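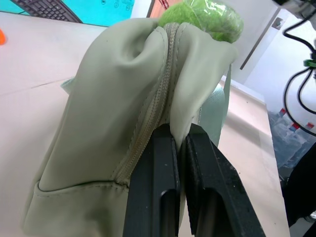
Gripping the bag beside the zipper, with a bagged tennis ball at the opening.

Home News Guides Interviews Contact

The handling rules at Bodlow used to fill a binder. Eyvindur Hjaltadóttir cut them down to four pages in August, and most of what is left concerns soft goods: bags, pouches, towels, anything that changes shape when a gripper closes on it.

"A box is the same box every time you pick it up," Hjaltadóttir says. "A bag isn't. We had rules written for boxes and people were trying to follow them with bags."

The first page covers where to take hold. Fabric next to a zipper is allowed. The zipper pull is not, and neither is a strap unless the task sheet names it. Operators log each grasp as held, slipped or stopped. Of the 854 grasps logged under the new rules, 679 were held.

"I don't care much about that number yet," Hjaltadóttir says. "I care that the other ones were written down. Before, a slip got repeated until it worked and only the good one went in the log."

Force limits take up the second page. They are set by material and checked at the start of each shift. Coated fabrics get the lowest setting, and wear is noted before the run begins so that old damage isn't blamed on the arm later. 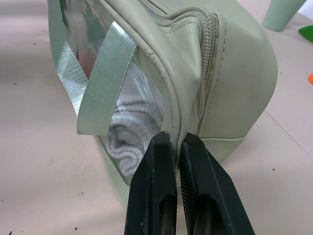 Dhillon would go further and have every run stop after 100 grasps for a check of the finger pads, whatever the log shows. Hjaltadóttir has heard the argument and is not against it.

"It's a fair point. Pads wear slowly and you don't see it day to day. My worry is that people will do the check with one eye on the clock. I'd want it to be short, and I'd want a signature."

The last page deals with stopping. Anyone in the room can call a stop, and the arm stays where it is until the operator has written down the reason. Restarting needs a second person.

"That one we argued over the longest," Hjaltadóttir says. "It slows things down. I kept it in."

The rules come up for review again after the next set of runs.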